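Notas para la charla de Vollwood, bloque de la tarde
(versión con letra grande, la otra no la encuentro)

Arranque. Saludar, agradecer a Weronika Wysocka que me haya cedido su hueco. Preguntar quién viene de monte y quién viene de aserradero. Si levantan la mano más los de aserradero, me salto lo de los cabrestantes y voy directo a las pistas.

Bueno, pues yo vengo a hablaros de barro. De verdad, de barro. Llevo toda la vida sacando madera y lo que más dinero me ha hecho perder no ha sido el precio del pino ni el gasóleo, ha sido meter el autocargador en una pista que no estaba para meterlo. Y mira que lo sabía, ¿eh? Pero el camión estaba pedido para el martes y allá que fuimos.

(Pausa. Aquí suelen reírse los maquinistas.)

Contar lo de Zido. Monte en ladera, umbría, suelo arcilloso, una pista de saca trazada hace mucho por alguien que tenía prisa. 400 metros desde el tajo hasta el cargadero. Con terreno seco, una gloria. Con dos días de lluvia, cada viaje abría la rodada un poco más, y al final la máquina iba apoyada en la panza. Radosław Ostrowski, que llevaba el autocargador, me llamó por la emisora y me dijo solo «ven a verlo». Cuando Radosław dice poco, malo.

Qué hicimos mal, sin adornos:

Cargar a tope desde el primer viaje. Teníamos que haber ido a media carga por lo menos hasta asentar el ramaje.

Dejar la rama fina repartida por el tajo. ¡La rama es la carretera! Si el procesador va tirando las copas sobre el trazado, el autocargador pasa por encima de una alfombra. Esto lo repito dos veces y miro al fondo de la sala.

No abrir los desagües. Había tres pasos de agua tapados con hojarasca y nadie bajó de la cabina a mirar. Yo tampoco, que conste.

La reparación de la pista nos costó más que el beneficio de la corta. Aquí no doy la cifra, que está el propietario en la sala y nos llevamos bien.

Ahora, Titach. Cambio de tono, que si no se me duermen. En Titach trabajamos al revés: primero la pista, luego la madera. Kamlesh Thakur se pateó el trazado entero en septiembre con una varilla y un bote de pintura, marcando los puntos blandos. Una varilla, nada más. Donde se hundía sin esfuerzo, desvío o cama de ramas. Le dije que exageraba y me mandó a paseo, con razón. Sacamos 92 camiones por esa pista y en primavera se podía subir en furgoneta.

(Si preguntan por los semiorugas: sí, los pusimos. Sí, ayudan. No, no arreglan una pista mal drenada. Y en el asfalto os vais a acordar de mí.)

Presión de ruedas. Aquí voy rápido porque Leonardo Russo lo explica mucho mejor mañana y trae tablas. Solo quiero que os quedéis con la costumbre de mirarla al empezar el turno. Leonardo dice que en los equipos que visita casi nadie lleva manómetro en la cabina. Preguntar a mano alzada, a ver.

Lo de parar. Esto es lo que más me cuesta contar. Parar cuesta dinero, la letra de la máquina no para, y el rematante está llamando. Yo ahora lo pongo en el contrato: si la rodada pasa de 20 centímetros, se para, y el plazo se corre. Bheki Nkuna me ayudó con la redacción y tuvo que pelearla con la gente de Tripathi, que al principio no quería ni oír hablar. Hoy la firman sin leerla, casi. Tengo copias en el coche, el que quiera una que me busque en el café.

Ojo con el tiempo, a estas alturas debería llevar media charla larga. Si voy tarde, fuera el ejemplo del puente de troncos.

Puente de troncos (opcional). Cruzar el arroyo por derecho es tentador y es una barbaridad. Cuatro troncos buenos, atados, se ponen en una mañana y se quitan en otra. Avisar siempre antes a quien lleve el permiso de aguas.

Cierre. Salid de la cabina, mirad el suelo, bajad a pie la pista antes de la primera carga. Preguntas. Si no pregunta nadie, que cuente Kamlesh lo de la varilla.
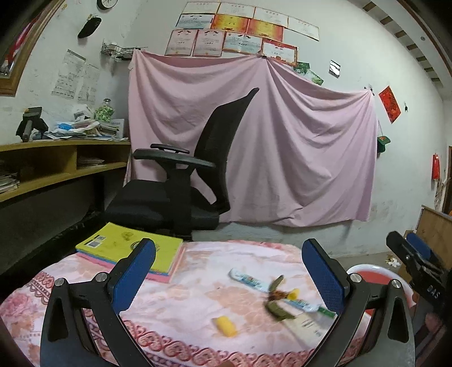
Pág. 103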